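Search products, codes, spares
Go

Grilleck Cold Therapy Knee Wrap, refillable

Code 566. In stock at Utico. One wrap, one cooler flask, one hose, one strap set.

For use after a knee operation, or a bad sprain, where you've been told to keep the joint cold. Wraps right round, open at the kneecap so you can see the dressing. Fits left or right.

How it works. Fill flask with cold water and ice, lid on, clip the hose to the wrap. Lift flask above the knee and water runs in. Lower it and it drains back. No motor, no plug, no batteries. When the wrap warms up, drain, give the flask a shake, fill again.

Sizes
Standard, most adults. Measure round the thigh a hand's width above the kneecap. Large if you're between sizes or have a thick dressing on. Swelling goes down over the first days so expect to tighten the straps.

Always put a layer of cloth between wrap and skin. Take it off and check the skin often. Stop if it goes white, blotchy or numb and ring your ward or surgery. Don't sleep in it. Not for anyone with Raynaud's, poor circulation in the leg, or cold allergy, unless the doctor has said yes. Had a nerve block? Wait untill the feeling is back. How long and how often: go by your discharge sheet, not by us.

Cleaning. Empty flask, wrap and hose after every use. Mild soap, warm water, hang the wrap up by the top strap. Don't iron, don't tumble dry. Straps come off and can go in the machine at 30.

Spares
Hose with clips, code 234
Strap set, code 100
Flask lid and seal, ask

The older Clikero wrap uses a different clip and will not take this hose. We still have a few Clikero hoses left, ask before ordering. The Geagea shoulder wrap does fit the same flask, so if you've already got one of those you only need the knee piece. Say so in the order notes and we'll leave the flask out.

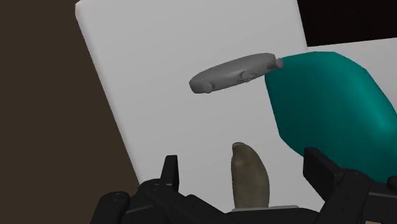

Page by the product desk
Orthopaedic aids and aftercare, Utico
September 29, 2022

Delivery. Orders in by noon go out same day. If your operation date is fixed, order a week ahead and try the wrap on before you go in, much easier with a good knee.

Returns within 5 weeks if the inner bag is still sealed. Once opened we can't take it back unless its faulty, hygiene rules. Leaks: dry the clip, push it home till it clicks, try again. Still leaking, send us the order number and we'll post a new hose. The August batch had some stiff clips, a drop of washing up liquid sorts it.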